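The Night Bench at Nivuvcombe

Ronaldo Lins had worked the night bench at the Nivuvcombe laboratory for 14 years, and in all that time he had never lost a sample, though he had once mislaid his own sandwiches in the cold room and found them in April, neatly labelled by someone on days.

So when tube 1313 failed to appear in the rack at ten past two, he took it rather personally. He checked the centrifuge, then the tray beneath it, and then (feeling a bit foolish) the pockets of his coat. The request form was there all right, a routine blood count for a Mrs Wang, sent over from the surgery at Trelteseo with a note in the margin that said, in very small handwriting, "she does worry so".

It was the note that did it. He could have rung the surgery in the morning and asked for another, as anybody would, but he kept thinking of her sitting up with the kettle on, listening to the same rain he was listening to.
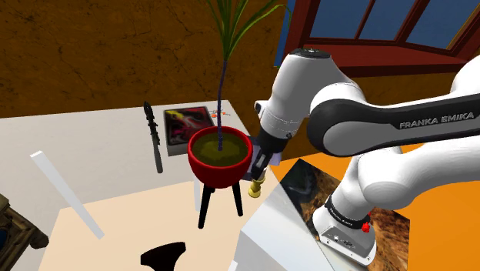
The red pot on its little stand, with the arm reaching towards it.

He went through the whole lot again from the beginning, all 127 of them, holding each one up to the lamp and reading the name under his breath the way his mother used to read out Christmas cards. Fedoslow, the old analyser in the corner – they had called it that for so long that its proper name was forgotten – hummed and clicked and gave him no help whatever.

At ten to four he found her. The label had curled, and tube 1313 had been standing all the while behind a taller one in the rack for Trelteseo's children's clinic, as quiet as you like.

"There you are, my love," said Ronaldo, and smoothed the label down with his thumb.

He ran it twice. Then he typed up the numbers, every one of them perfectly ordinary, and in the box for comments, where he had never in his life put anything but his initials, he wrote: "All well. Please tell her early."

Back to top | Contact the author | © All stories remain the copyright of their author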